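Household manipulation (robotics)

Household manipulation is the branch of robotics concerned with handling everyday objects in kitchens, laundries and small workshops. Typical chores include clearing a table, loading a dishwasher and filling a kettle. Floor cleaning is usually treated as a separate field. Much of the development work is done in simulation, with a fixed pair of arms mounted behind a table.
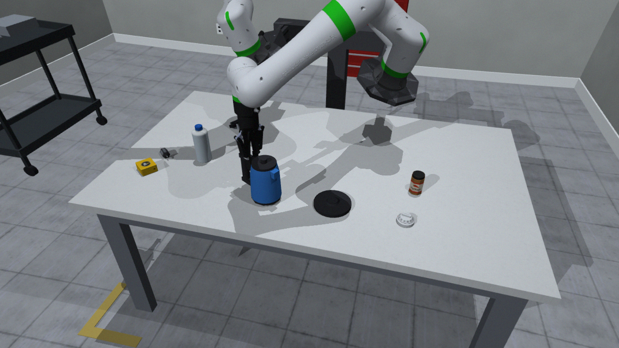 Reading time: 2 minutes

Current status

No general-purpose machine yet performs a full range of chores without supervision. Single tasks with known objects are within reach; long sequences are less dependable, as an error in an early step carries over into later ones. Ritva Ojala separates "reach" tasks, in which the hand only has to arrive at the right place, from "contact" tasks, in which it has to push, lift or turn something. Handles belong to the second group – the fingers must pass into a narrow gap without shifting the vessel.
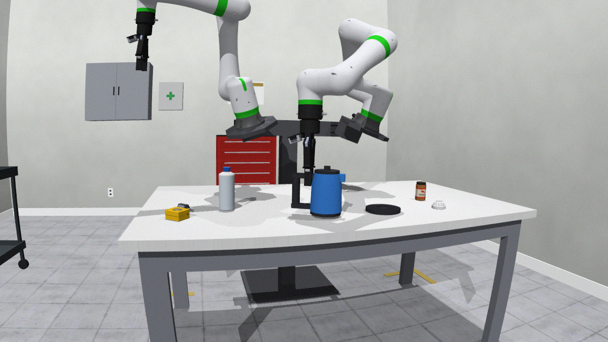

Dretdale Review of Automation, vol. 20, issue 3

The Dretdale kitchen trials, led by Stelios Fragkou and A-yeong Ki, comprised 3000 simulated attempts at tabletop chores. Most recorded failures occurred at first contact with the object.

Object variety

Shape affects the choice of grasp more than weight does at this scale. A method tuned for one vessel may fail on a flat part such as a lid, which offers little to hold. A black disc with a small raised knob, lying beside a blue pitcher, leaves the knob as the obvious place to pinch. Michalis Konstantinidis has proposed that flat items be scored separately from upright ones.

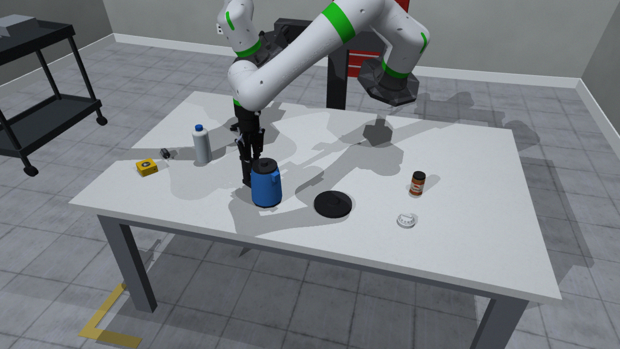

Camera placement is a related problem. A view from the side of the table can lose small items behind the hand, and one from the wrist has blind spots of its own. A light-gray bottle with a blue cap is easy to pick out when it stands clear of the hand, to the left, but the same view gives little depth information on its far side. Many systems therefore combine 2 or more views.

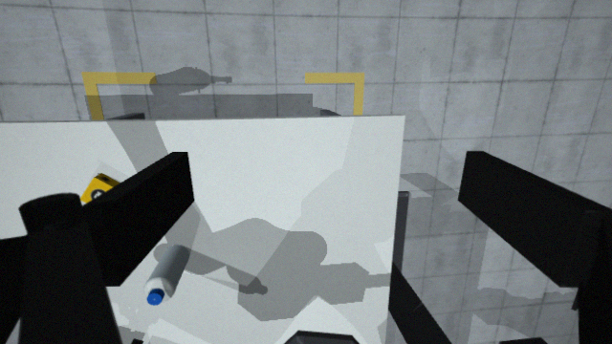
Tabletop between two open gripper fingers, with a bottle on its side.

Shop-floor use

Bench work in small shops has similar demands, though parts are more uniform. Spyros Kyriakidis reported in August that kitting at the Asstead plant still required a person to reset fallen items.

See also: Bin picking; Grasp planning; Service robot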